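Guides > Grippers > Hand-held pair > Care and checks

Looking after a hand-held gripper pair on cloth jobs

November 2024 | By the Bilholm workshop desk

14 shares | 3 comments

Cloth is harder on a parallel gripper than boxes or cups are. Lint gets into the pivots, and the pads start to slip long before they look worn. We run the Wundstead hand-held pair on folding work in bedrooms and go through the checks below at the start of every session. Allow 5 minutes for each gripper once you know the order.

Pads first

Wipe both blue pads with a lint-free cloth and a little isopropyl alcohol. Let them dry in the open position. Do not use hand soap, which leaves a film. Look at the ridges from the side. If the high spots are rounded over, swap both pads on that gripper, even if only one looks bad.

Then close the jaws on a bunched piece of fleece and pull gently by hand. The cloth should stay put until you pull hard enough to feel the linkage flex. 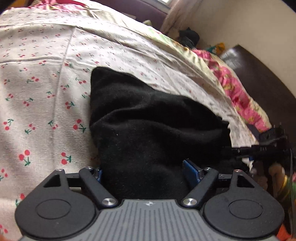
Fuzzy black cloth bunched between the pads for the hold check.

If the cloth creeps out on one side only, the pads are not meeting square. Loosen the small screw at the top of that arm, close the jaws on a flat card, and tighten again with the card still in place.

Pivot screws

Each arm turns on a large silver screw at its base, with smaller screws further up. Check the large ones first. They should be snug, with the arm still moving freely by hand. A screw that backs out more than once gets a drop of medium thread locker. We had to do this on both grippers in July, after 229 sessions.
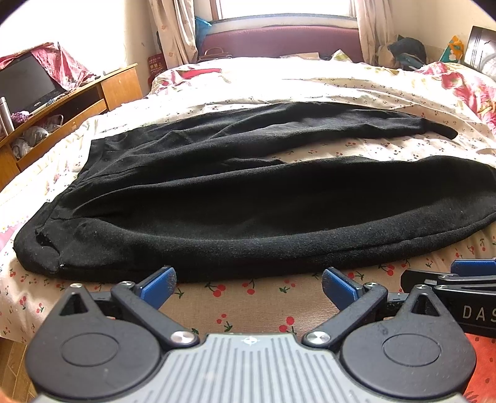

Work the jaws through their full travel while you look. Both fingers should start and stop together. If one lags, back its base screw off slightly and try again before you take anything apart.

Clearing lint

Dark fleece sheds more than anything else we handle. Brush the round housings, the grooves in the top plate and the gaps between the arms with a dry, soft paintbrush. Brush outward, away from the pivots. Compressed air is fine for the grooves but pushes fluff deeper into the joints.

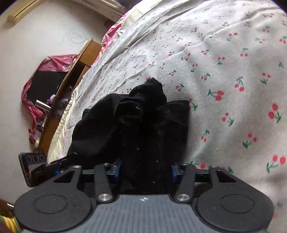

Fluff wound around a pivot has to come out with tweezers. Open the jaws all the way, pull the thread out in the direction it was wound, and cycle the jaws a few times. We do a full strip and clean every 400 grasps or so on fleece. On cotton it can wait longer.

Last check on a real garment

Lay a pair of trousers lengthwise on the bed and smooth out the big creases. Bring both grippers in low with the jaws open. Close on the near edge, lift a few inches, hold, and set it down. Do this 3 times. A drop on any of them sends you back to the pads.
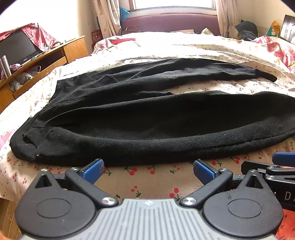 Trousers laid out across the bed, jaws open at the near leg.

Spare pads and screws are in the Tokgöz tray on the Jinilmont shelf. Write down what you take, and put the old pads in the scrap bag so they don't end up back on a gripper.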